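Chapter 7
Packaging and the Cost of a Product

When Chinyere Ogbonna opened a small snack business in the town of Tilemholm, she priced her first product by adding up the ingredients and the rent. She left out the packaging. By May she had sold 3923 units and made almost no profit.

Packaging is part of the cost of nearly everything we buy. It protects goods on the way to the store, keeps them in portions, and carries the information that the law requires. A business has to choose a material, a size, and a supplier, and each choice changes the price of the finished product.

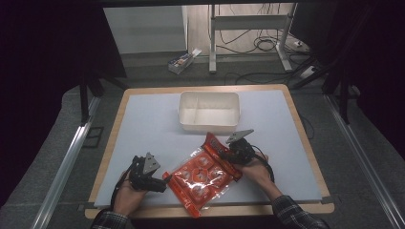 In this chapter you will learn to separate fixed costs from variable costs. A mold made for one shape of container is a fixed cost. It is paid once, whether the business sells 20 units or 206. The plastic used in each container is a variable cost and rises with every unit sold.

You will also compare two suppliers, Bumix and Pisley. Bumix asks for a large payment at the start and a low price per unit. Pisley charges nothing at the start but more for each unit. Section 7.2 shows how to find the quantity at which the two offers cost the same.
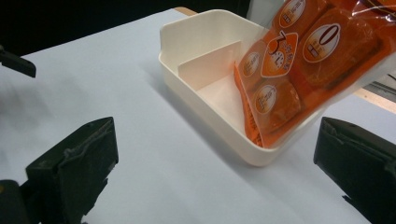 Figure 7.2 A white plastic tray with an upright divider.

Key terms: fixed cost, variable cost, unit cost, break-even quantity

Before you read: Choose a packaged product you have at home. List the materials in its packaging and mark the ones you think cost the most.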